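Zuleck two-arm sorting cell, 3 months in

Bought for returns at Cemdale, mostly mixed bricks. Setup took a Tuesday, manual is poor. Arms are steady, slower than Kumiko by a mile, but they dont get sore wrists.
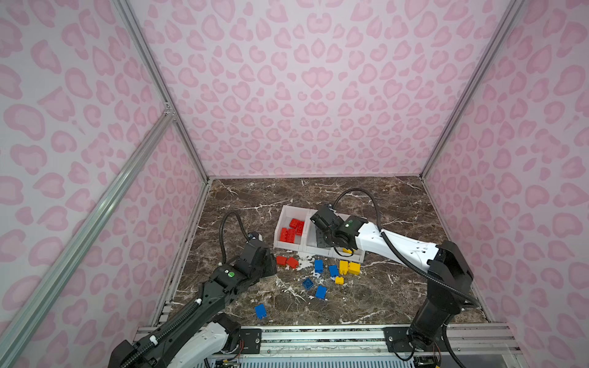 Red, blue and yellow bricks, three-part bin.

Kumiko and Detlef used to sort all shift. Now they check bins and do repairs, which Detlef likes. Kumiko misses the chat at the old bench – fair enough. No hours cut so far, get that in writing befor you buy.

Gripes: hoses snag on sleeves when you lean in, spares are dear (337 for a gripper). Would buy again. 4 stars.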